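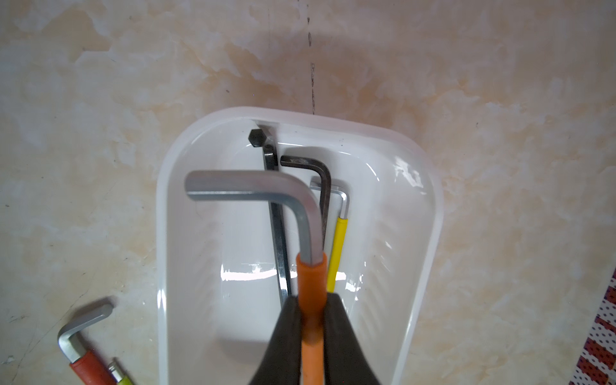 Hex keys gathered in a white plastic tray.

Hex Keys to Be Returned to the Trays

The Flultberg workshop asks all members to return hex keys to the white trays at the end of each session. During the January inventory, many keys were recorded as missing, and most were later found in drawers and coat pockets. Replacing them cost the tool fund 228 dollars.

Each tray is to hold four keys. Sizes should not be mixed between trays, and keys with a colored sleeve are to be put back with the sleeve on. A key with rounded corners damages the screw it is used on - please hand worn keys in at the Plekora counter and do not put them back in the tray.

Members assembling Mellance shelving may borrow a tray for the day. Loans are entered in the tool book, with the tray number and the time of return. Trays should be wiped out before they are handed in, as metal filings collect at the bottom.

Questions may be left at the counter during opening hours.

Shares: 4 | Comments: 0
© 2019 Flultberg Workshop | Contact | Back to top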